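The back-to-school bill lands twice

10th September

School started. The money went in August. And now, second week in, the other list turns up.

You know the one. Folded in four at the bottom of the backpack, sometimes damp. Two more composition books. Dry erase markers, the thin kind, after you bought the thick kind. Headphones, with a cord this time. A box of tissues per kid per semester, and somebody has to explain to me what happens to all those tissues.

I kept receipts this year. First time ever. Two kids, one in third grade, one in sixth, and the total so far is $135 before shoes. Shoes are a different article. A longer and angrier one.

The big stores have already moved on, that's the maddening part. Went in on Saturday-before-last money, came out with Halloween candy. The school aisle was down to a half shelf of pink protractors and one cracked pencil box. Everything else pumpkins. So the second list gets filled at full price, or at the little places, and the little places are where I've been spending my time. 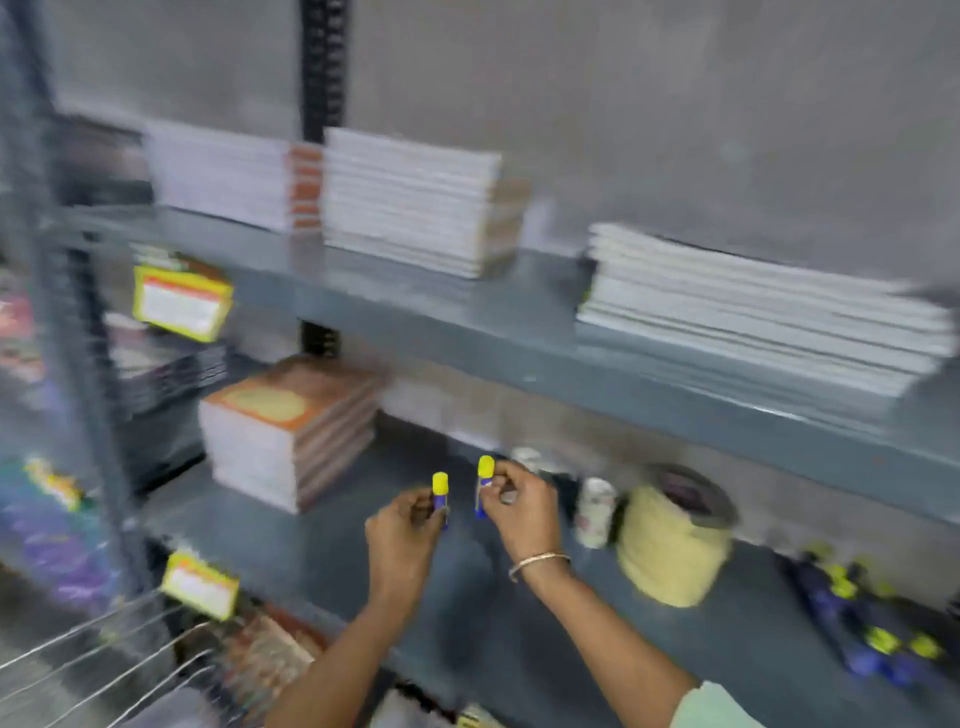
STAFF WRITER, KESTTHORPE

Start with the shop on Tenus Street. Narrow, hot, no sign worth mentioning. Sells stationery in the front and does passport photos in the back. Notebooks were cheaper than the chain by a good bit, and you can buy one. One! Not a shrink-wrapped brick of them. Same with pens, same with folders. If your kid needs a single red folder by tomorrow morning this is the place, and they stay open til eight.

Then Tesau, across the bridge. Bigger, cleaner, pricier on paper goods but very good on art stuff. Watercolor sets, decent brushes, the big pads. They take school lists over the phone and have the bag ready. Worth the extra dollar if you work late. Parking is terrible, go on foot.

Abu Hammour is the one everyone's aunt swears by. Groceries mostly, and a back wall of school things from the floor up. Stock is all over the place. One visit they had every color of binder, next visit only green. Prices on handwritten tags, no tags on half of it. Ask. Calculators behind the register, you have to ask for those too.

A few things I learned the expensive way.

Wait on the fancy stuff. The teacher's list said "planner," we bought a planner, and the school handed out planners. Non-refundable once the kid writes a name in it, which took mine maybe a minute.

Label it all anyway. Markers walk. Scissors walk. Lunch boxes somehow walk too, lids first.

Buy the good pencils. Cheap ones snap inside the wood and you sharpen and sharpen and there goes the pencil, and the evening with it.

And check the drawer at home before you go anywhere. I found 4 rulers in ours. Four! Had just bought two.

The district does have a supply closet for familys who need it. Ask at the front office of any Kestthorpe school, no form, no proof of anything. It runs all year, and they're short on backpacks right now, so if there's a clean one in your hall closet with a working zipper, drop it off before three.

Ours has gone back in already with the second list crossed out. The sixth grader says there's a science list coming. Poster board, apparently. Two sheets, white, and it can't be bent.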